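New house rules for small robot arms take effect

April 2018

Anyone running a tabletop arm under the Istar program has a new rule sheet to work from. Two pages, down from eleven. It replaces the January draft, which drew 366 comments, most of them on the same three paragraphs.

The sheet covers small arms only, the printed kind with hobby servos. Bigger machines stay under the old shop rules until further notice.

Hannelore Strobel, who edited the final text, said the old draft was written for machines bolted to a factory floor. "People were skipping it. They'd read the part about light curtains and close the file," she said. "Now it starts with the table."

Main points, quickly:

Clear the table before power goes on. Only the arm, its fixtures and the items for the task. Drinks, phones, laptops go somewhere else.

Wiring on moving links gets tied down. Cable ties are fine. Slack at the wrist is allowed, enough for full travel and no more.

Hands out of reach while the arm is live. Same for picking up a dropped item. Stop first, then reach.

Containers get emptied before handling trials. No full bottles, no glass. Caps on or off, either is OK, but write down which.
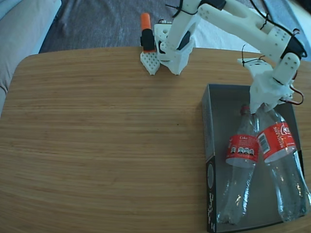
Istar Tabletop Handling Group

The bottle rule took the longest to settle. Empty plastic soda bottles are the group's usual sorting item, Coke mostly, and the draft would of banned anything with a neck narrower than the gripper opening. That went. In its place there is a line saying the operator picks the grasp point and logs it, neck or body, for every run.

Clear plastic gets its own paragraph. Shiny, light, rolls easily, hard for a camera to find the edge of. The sheet asks for a fixed light source and a note of where it stands. It also says a bottle lying on its side counts as a loose item, and the arm should not be driven at full speed near one.

Trays and boxes: open top, low sides, set down inside the arm's reach so the gripper never has to stretch. Cardboard is accepted. The draft wanted rigid plastic bins. Siu, the supplier that would have made them, quoted a lead time longer than the program had left, and several sites said they would keep using cardboard whatever the sheet said.

Speed limits are unchanged. So is the log format, except that the entry for "object released" now needs a yes or no in place of a free comment. Old logs do not need to be redone.
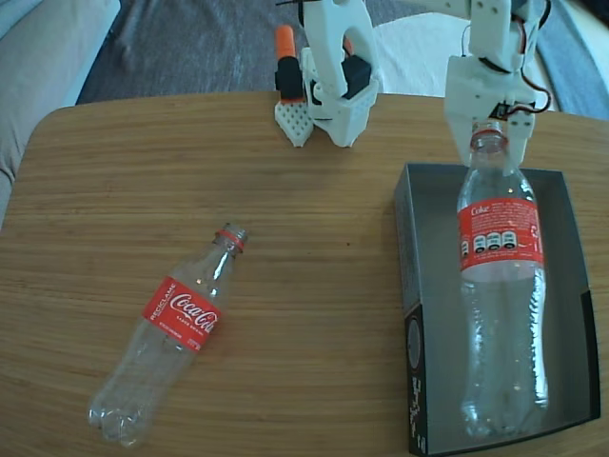
Page last changed: Thursday, 4:40 pm (force limit para. corrected)

Two arms on one table are allowed, wich was not clear before. Each needs its own stop, and both stops have to be within reach of the same person. If one arm is parked it still counts as live unless it is unplugged. Strobel said that last sentence came straight from the Droker site, where the question kept coming up.

Numbers. 625 logged runs were reviewed for the rewrite. 530 had a complete setup note. The rest were left out of the speed discussion but kept for the part on dropped items.

Force limits are not in this version. An earlier posting of this item said they were, sorry. The Botus team is still testing grip settings on thin plastic and its figures will go in an annex later in the year.

Sites have until the end of the month to put a printed copy next to every arm. Printed, on paper, at the table. A link on the wiki does not count. Sign-off sheets go to the site lead, one per operator, and new operators sign before their first run.

Comments on the new text go to Strobel by email. Put the paragraph number in the subject line please, last time half of them didnt.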